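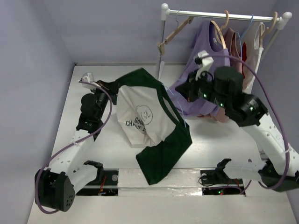 Two robot arms and a T-shirt by the clothes rack

Book Talk > Mysteries & Thrillers > Brandcombe series, book four (spoilers marked, please behave)

porchlight_reader
Okay, I finished it at two in the morning and I have to talk to somebody! I've been with the Brandcombe books since the library had just the first one on the paperback spinner, and this is the one I'd hand to a new reader. The ferry chapter had me holding my breath. Inspector Vigfúsdóttir is finally allowed to be wrong about something big, and I liked her so much more for it. Also the dog lives. I know some of you check.

My only gripe is the middle. There's a long stretch at the boatyard where they talk about varnish. I get that the varnish matters later (boy does it) but I put the book down twice in there.

tinroof77
Glad you loved it, but I can't agree on starting new readers here. So much of the sister stuff means nothing if you haven't read book two. My mom started with this one and called me at chapter nine to ask who Oro was and why everyone was so mad at him.

porchlight_reader
Ha, fair. What did you tell her?

tinroof77
I told her to go read book two. She did not. She finished this one anyway and said Oro was her favorite, so what do I know.

marginalia_mae
I'm going to be the grump. I guessed the killer on page 52. I wasn't even trying – there's a line about the church key that might as well have a flashing arrow on it. After that I was just waiting for Vigfúsdóttir to catch up, and she takes 300 pages to do it.

The writing is lovely, I'll give it that. The fog, the kitchen scenes, all of it. But I read suspense for suspense.

gullwing
Mae, which line? I went back to my copy and the church key isn't mentioned until the funeral.

marginalia_mae
Paperback, bottom of the page, when the neighbor says she "let herself in to see to the flowers." In where? The church was locked two pages earlier.

gullwing
Oh for crying out loud. I read right past that. Okay, you win that one. I still think it's a fair clue and you're just annoyingly good at these.

SPOILER BELOW, scroll past if you haven't finished

tinroof77
I had the neighbor pegged too, but I thought she was covering for the son. The part where she walks down to the ferry with both coats completely fooled me.

porchlight_reader
THE COATS. I yelled. My husband came in to see what was wrong.

END SPOILER

quietcarriage
Has anyone done the audiobook? I have a long drive in July and I'm trying to decide. I couldn't stand the narrator on book three, he did every woman in the same whisper.

gullwing
New narrator for this one, and she's a big step up. I listened to half and read half. The accents are good and she doesn't rush the ending. The boatyard part goes down a lot easier when you're folding laundry, too.

marginalia_mae
I'd disagree on the accents, the fisherman sounds like a pirate. But yes, better than book three. A car alarm would be better than book three.

quietcarriage
Sold. Pirates are fine with me.

porchlight_reader
Does anybody know if there's a fifth coming? The last chapter sure sounded like a setup, with the letter she doesn't open.

tinroof77
The author's note at the back of mine says she's working on a standalone first, called Wiketti. No idea if it's crime or what. I'd rather have the letter opened, personally, but I'll read it.

marginalia_mae
I'll read it too. I complain, but I preordered the last two.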